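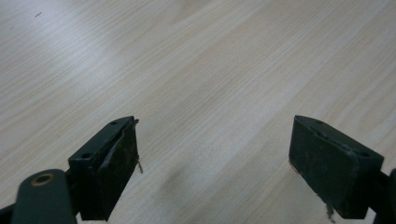 I've been thinking a lot lately about returns. You know, the free kind, where you order three pairs of jeans, keep one, and send the other two back like it's nothing. I used to do it all the time. Then my sister-in-law took a summer job sorting boxes at the Prokis warehouse, and her stories pretty much ruined it for me.

She'd open a box and find a coat with a dinner receipt in the pocket. Or shoes with grass on the soles! Someone has to look at all of it, sniff it (yes, really), and decide where it goes. A good part of it never makes it back to the store at all.

So when Ullora started charging for returns this spring, everybody in my group chat went nuts. I kept quiet, which isn't like me, and then I typed that I kind of liked the idea. Boy, did I hear about it.

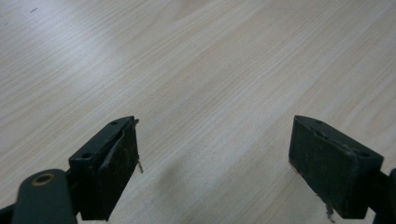
Why I'd pay the fee

Look, I get it. Sizes are a mess. I'm a 12 in one brand and something else in the next, and if a store can't tell me how its pants fit, why should I be out the money? That's a fair gripe, and I'd happily see the fee dropped when the size chart is plain wrong.

But free was never free. We were all paying for it in the price tag, including my dad, who has sent back one toaster in his life. I'd much prefer to pay for my own bad guesses.

Since the spring I've ordered less and measured more. I own a tape measure now, and I've sent back one thing, a yellow raincoat that made me look like a traffic cone. I paid the fee and grumbled all the way to the drop-off counter.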